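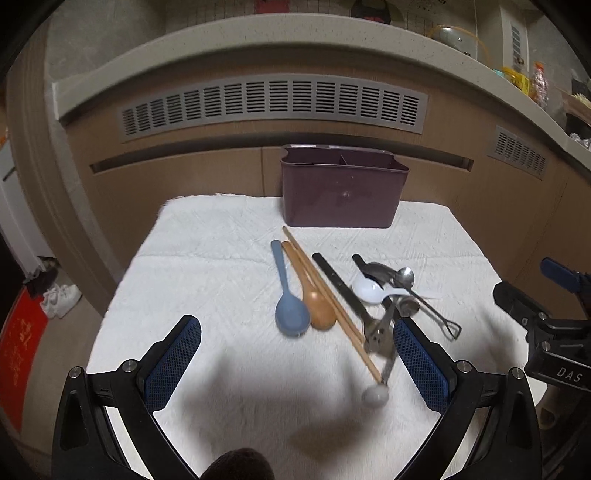
Page last changed: 2022-06-28

Why does a towel soak up water?

A cotton towel is made of yarn, and yarn is made of thin fibers twisted together. Between the fibers are very small gaps. When a gap touches water, the water is pulled in. This is called capillary action.

Two forces do the work. Water sticks to cotton. Water also sticks to itself, so the part that moves first pulls more along behind it. The narrower the gap, the farther the water can climb.

Plastic fibers hold less water inside them than cotton does. A cotton fiber can take water into its own walls and swell a little.

Wood has narrow tubes that once carried water up the tree. A wooden spoon left in a sink takes in some water. A plastic spoon takes in almost none, and drops stay on its surface.

Try it
You need 2 glasses, water and a strip of paper towel.
Fill one glass. Leave the other empty.
Put one end of the strip in each glass.
Look again after 3 hours.

Words to know
Fiber: a very thin thread.
Absorb: to take in a liquid.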